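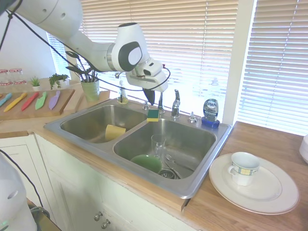
Kitchen station, Abella evaluation kit, sink tasks.

Progress report to Lokmont
Prepared by Eglė Uibo, Kododer
Friday, March 25, 2022

Dear Mr Pichler,

With this report I inform you of the state of our review of the Abella arm kit, which your fund supports since September. You asked us for one answer: can a small care home buy this kit and use it for daily washing-up without an engineer in the building? We do not have the full answer yet, but we are closer to it.

1. Work done

Installation took 3 days. The manual promises one, and the difference was mainly the mounting of the base and the cable. The cable is long enough, but it runs outside the arm and must be fixed again when the arm is moved to another counter. Iulian Enache wrote a short guide for this, and the supplier, Plarnallow, has asked if they may use it.

Until now we have recorded 453 attempts at sink tasks. The tasks are simple ones: take a dish from the basin, put a dish in the basin, move a sponge.

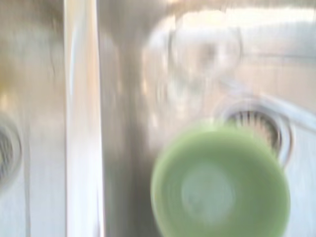

Of these attempts, 70 were stopped by the operator before the end. We are now sorting them by cause. Most stops come from two sources, a grip that was too near the rim of the dish, and a wrong judgement of height above the steel. The second one worries me more, as the correction in the software menu is hard to find and its name is not clear.

2. The wrist camera

The camera in the kit is good enough for slow work. When the arm moves quickly the picture becomes soft, and Gumaro Ponce proposes that we limit the speed near the basin for the next series.

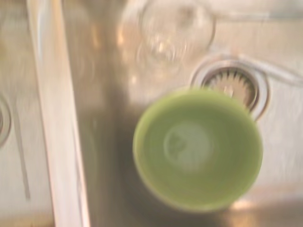 Transparent dishes remain the main open question of the review. Plarnallow says in its offer that the kit handles "all common tableware", and we wish to test this sentence fairly. From above, the green cup is easy to find even in a blurred picture, but the clear glass beyond it almost disappears against the metal. Higinio Zepeda will prepare a separate series only with glasses, with the blinds open and closed.

3. Costs and next steps

Spending is within the plan. We ask to move 36 hours of work from the installation budget line, where they were not needed, to the glass tests. Please confirm this by letter or e-mail.

The service contract from Plarnallow is still not signed. Their reply times have been acceptable, but the contract text does not say who pays for a replacement gripper. I will send you the corrected version when I receive it.

With kind regards,
Eglė Uibo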